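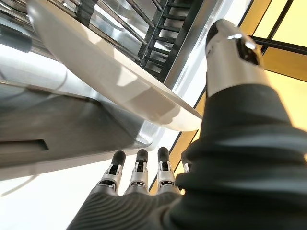
Desde Certhorpe me contestan que la masa madre no está muerta, que le falta harina integral y que deje de mirarla cada hora. Vale, me rindo (lo de cada hora es verdad).

Miércoles, 26 de marzo de 2025. Sigo con el pan de centeno para el mercadillo de Birnby. Ayer refresqué el tarro Miren con 2 cucharadas de integral y esta mañana olía a yogur, ¡por fin! El tarro Lindgren, en cambio, sigue oliendo a pegamento y no sube ni a tiros. Le doy 4 días más y, si no, a la basura.

Pesé harina para la tanda grande: 3.000 gramos, mitad centeno y mitad trigo. La báscula pequeña no llega, así que fui por partes y seguro que me bailó algún gramo. El agua la puse a ojo, mal hecho, ya lo sé; la masa quedó pegajosa y acabé con centeno hasta en los codos.

Pendiente: comprar otro banetón, apuntar la temperatura del armario y preguntar si en junio también hay puesto.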